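Vorkudex: Greifplanung mit neuer Kollisionsprüfung

Der Planer in Vorkudex prüft Trajektorien jetzt gegen das segmentierte Tiefenbild statt gegen Hüllquader. Die mittlere Planungszeit sinkt von 194 auf 77 ms. Elin Griffiths hat die Schnittstelle zur Armsteuerung angepasst, alte Konfigurationen bleiben lesbar.

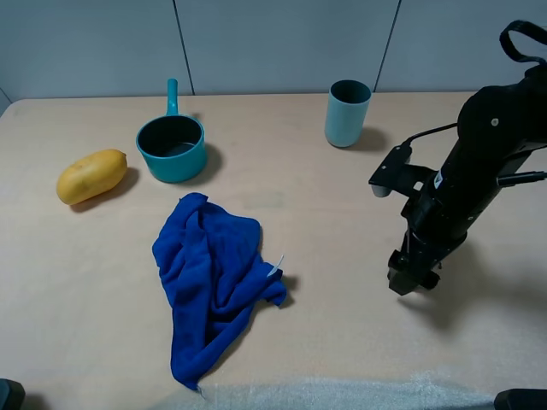 Zuletzt geändert: Dezember, 14:55 Uhr

Schwierig bleiben verformbare Objekte. Für das zerknüllte blaue Tuch liefert die Segmentierung je nach Faltenwurf mehrere Teilmasken, bei Topf und Becher tritt das nicht auf. Iestyn Harries testet dazu einen Filter über 7 Bilder. Fehlerberichte bitte mit Logdatei an das Team in Braditz.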